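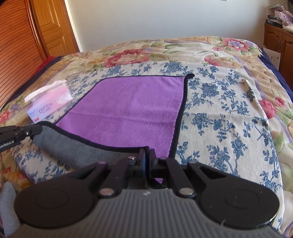
Towel on the bed, hand-held gripper in front, near edge flipped back with the grey side showing.

February
Posted by the bench, Podura workshop notebook

Open day notes, written up the same evening so we have them before the debrief. Visitors came through in four groups. The folding demo ran in the bedroom setup, the drawer demo in the front room, and the talk was at the kitchen table.

Setup. Doors at 9, first group in by quarter past. Checked storage before anyone arrived: 524 GB free on the main drive, which was plenty. Charged both battery packs overnight. One of them showed full and then dropped a bar in the first ten minutes, same as last month. Marked it with tape. It should not go out to Skillora until we know what is wrong with it.

Folding demo. Purple microfiber towel on the quilted bedspread. I had wanted a plain sheet under it, but the Skillora people asked for a busy background and I think they were right to ask. The roses and vines give the tracking a lot to hold on to. The towel itself gives it very little apart from the black stitched border, so talk about the border first when explaining how we pick grasp points. Visitors got that right away when I pointed at a corner and asked where they would grab it.

The grey reverse side is useful. When an edge is turned over, the color change tells you which layer you are looking at. Someone in the second group asked what we do with a towel that is the same on both sides. Answer is that we do worse. Said so and moved on.

Sequence used all day: flatten, fold in half lengthwise, fold in half again, press, move to the side. For the third group I started from a bunched edge and took questions partway through, and it went better than starting from flat. People want to see the messy part. Suggest we start there next time.

Trials. Logged 16 folds with visitors in the room. Four of those were visitors holding the grippers themselves. Their folds were slow, but three came out square enough to keep. The fourth was dropped because the left fingers closed on the bedspread along with the towel and lifted both. Good one to talk over, so I kept the recording separately under "bedspread pinch". Same thing happens to us when the fingers come in too steep. Shallow approach, slide under, then close.

Things people asked:

Does it hurt your hands. After an hour, some, mostly at the base of the thumb. Showed them the rest schedule on the wall.

Why not just film someone folding with bare hands. Gave the usual answer about wanting the motion to match the fingers the arm will have. The Magagula visitors wanted more on this, and I did not have the comparison plot with me. Print it for next time.

How many folds before an arm can do it alone. I did not give a number. We should agree on what to say here, as I heard a different answer from the front room.

Can it do fitted sheets. No.

Drawer demo. Not mine, see the other notebook. I only looked in twice. The talk ran long in the second slot and my third group got pushed back, so the last two groups overlapped in the hallway. It is narrow there and the coats were in the way. Move the coat rack.

Trundness sent two people from their laundry side. They handle flat goods in bulk and cared mainly about time per piece and what happens with a damp towel. We have nothing on damp. I told them we could try a small set. To do that we need a tray or a waterproof cover for the mattress and a way to keep the finger pads dry between folds. Adding to the list.

To do
- Replace or retire the taped battery pack
- Comparison plot, printed, two copies
- Agree on one answer for the "how many" question
- Damp towel set, small, for Trundness
- Clip the "bedspread pinch" recording for the training talk
- Second towel size, so visitors can see the border matter less
- Coat rack

Left the bedroom setup as it was, towel included. Grippers are back in the case, pads wiped.

Podura workshop notebook. Questions to the bench. Back to top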